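The Night Shift at Vovico

The job at Vovico paid by the take. A take was one good run, from picking up the part to letting it go, and Boma wanted 29 of them before the server boards went on to Cisternas.

I had fixed computers for 7 years with my own hands. Now I sat with a handle in each fist and watched the gripper do what I did, half a beat behind me. The first evening I came in too steep and had to back out. The second evening I did the same thing slower.

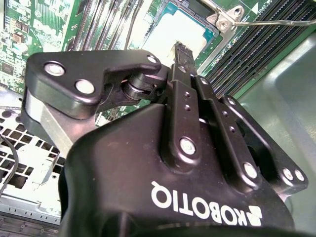
"Let it feel the board before you push," my trainer said. She always stood behind the chair. "It only knows what you show it."

So I showed it. I went down an inch, stopped, went down again. My thumb wanted to wiggle the part, the way it always had, and I let it. She marked the take as good and said nothing about the wiggle.

In June they ran the arm without me. I stood by the door with my coat on. It came down over the board, stopped, came down again – and then it gave the part two little shakes, left and right.

"Who taught it that?" someone asked.

I went out to catch my bus.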